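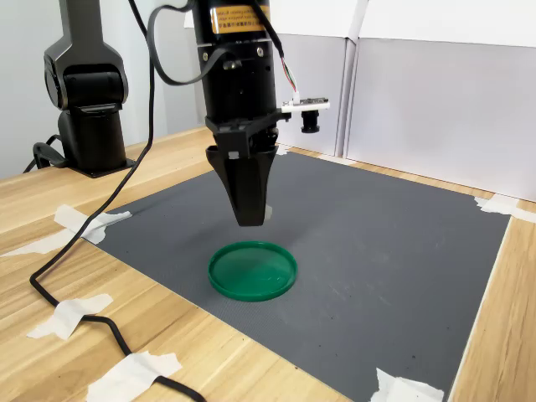
Sirnine Beeswax Polish, 173 g tin

I started making this in my kitchen in Pikville because every polish I bought smelt like a petrol station! Mine is beeswax from Brahim Badawi's hives, a bit of carnauba and orange oil — and that's the whole recipe.

It goes on bare or oiled wood: tables, chopping boards, that chair you keep meaning to sort out. Please don't put it on varnish, it'll just sit there and go smeary. Use far less than you think (a blob the size of a pea does a bread board), leave it 16 minutes or so, then buff with an old T-shirt.

One tin did my whole kitchen table twice, with enough left over for the Leitão stool.

Scent: orange, or plain
Keeps: two years with the lid on
Also in the shop: Jaren cotton cloths, 2000 g refill tub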